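Home | Science | How Things Are Made | Rocks | Quiz | Ask Us

How Does Granite Get From the Ground to the Kitchen?

10/03/2020
By Idris Wogan

Granite is a very hard rock. People use it for steps, curbs, gravestones and kitchen counters. Before it can be any of those things, it has to form, and that is slow work.

Granite begins as magma, which is melted rock deep under the ground. Sometimes magma gets stuck on its way up and never reaches the surface. It stays there and cools over many thousands of years. As it cools, tiny crystals start to grow. Slow cooling gives them time to get big enough to see with your own eyes.

Why does it have spots?

Granite is a mixture of minerals. Each one has its own color. Quartz is often gray or clear, like cloudy glass. Feldspar can be white, cream or pink. The black bits are usually mica or a mineral called hornblende. The crystals grow tightly locked together, so the rock looks speckled all the way through.

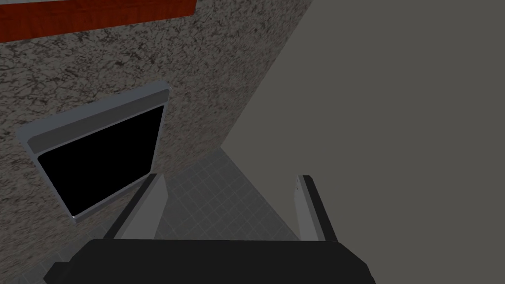 Speckled granite on a kitchen counter, in gray, off-white and black.

Cutting it out

A place where stone is dug up is called a quarry. At the Ruddock quarry, workers drill rows of holes and then use a long wire with diamond beads on it to saw out a block. Diamond is harder than granite, so it can cut it. One block can weigh 20 tons or more - as much as several elephants.

The blocks go by truck to the Duminero stone works. Big saws slice each one into flat slabs, a bit like slicing bread. One slab weighs 480 pounds. Machines rub the top with rough pads, then with smoother ones, until it shines.

Making room for the sink

A counter needs a hole for the sink. Workers measure the kitchen first and mark the shape on the slab. Then they cut it out with a saw kept cool by water. The water also keeps down the dust, which is bad for your lungs.

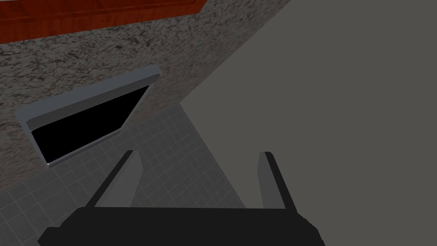
Try it yourself

Find a piece of granite at home or outside and look at it with a magnifying glass. How many colors are there? Are the crystals bigger or smaller than a grain of rice? Draw what you see and label any minerals you think you know.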